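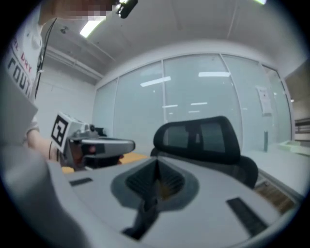
Cadeira preta com encosto de cabeça em rede, secretária branca e divisória de vidro fosco ao fundo.

Arrumar o canto de trabalho sem perder o juízo

Existe uma lei da física, ainda por publicar, segundo a qual qualquer superfície branca e lisa atrai canecas. A secretária branca encostada ao vidro é o caso mais grave. Parece limpa durante uns vinte minutos depois de a limparmos e passa o resto da semana a denunciar-nos.

Comecemos pelo vidro, que é onde toda a gente desiste. O vidro fosco perdoa muita coisa, mas não perdoa dedos gordurosos. Água morna, uma gota de detergente da loiça (uma gota, não a espremidela generosa do costume) e um pano de microfibra bem torcido. De cima para baixo, sempre. Se o fosco for película colada, nada de álcool, nada de lâminas e nada daquele esfregão verde que resolve tudo e risca o resto. Antes de atacar o painel inteiro, experimente num canto baixo. Os perfis de metal entre painéis limpam-se com um pincel seco, de preferência um que já tenha renunciado à pintura.

Quem cola avisos no vidro devia assinar um termo de responsabilidade. A fita-cola comum fica ali um verão inteiro e depois sai em tiras, deixando a cola como recordação. Para a tirar, secador no morno, um minuto de paciência e puxar devagar, rente ao vidro. O que sobrar vai com um pouco de óleo alimentar num algodão e depois água com detergente para tirar o óleo. O Darius Pētersons jura por maionese. Funciona, mas a sala fica a cheirar a sandes até à noite.

Os reflexos das luzes do teto são outro assunto. Se as lâmpadas aparecem no vidro, é bem possível que apareçam também no ecrã. Rode a mesa um palmo, ou incline o monitor ligeiramente para baixo, antes de gastar dinheiro em filtros. Eu gastei. O filtro está numa gaveta.

A cadeira. O encosto em rede é fresco, elegante e um excelente coletor de pó, cabelos e migalhas de bolacha. Aspire com o bocal de escova, pela frente e por trás, e passe depois um pano húmido. Nas rodas, vire a cadeira ao contrário e corte com uma tesourinha de unhas o novelo que lá vive. Faça isto de 4 em 4 meses e evita aquele chiar que os colegas fingem não ouvir.

O tabuleiro branco merece uma regra escrita. Um tabuleiro serve para juntar as coisas pequenas que andam soltas, e só funciona se for esvaziado ao fim do dia. Sem isso, passa a ser um aterro com rebordo. No meu já apareceram parafusos, três carregadores de telefones defuntos e um talão da Kudwood de janeiro.

Quanto às superfícies de madeira, pano quase seco e nada de deixar água a repousar. As marcas de copo recentes costumam ceder com um pano de algodão e o ferro no mínimo, poucos segundos de cada vez. As antigas tapam-se com um livro.

Por fim, uma superfície de cor viva debaixo das ferramentas ou dos papéis, um amarelo ou um laranja, ajuda a encontrar o parafuso que caiu. O Stellan Kristiansen prefere o cinzento, por ser discreto, e continua à procura da chave Allen dele.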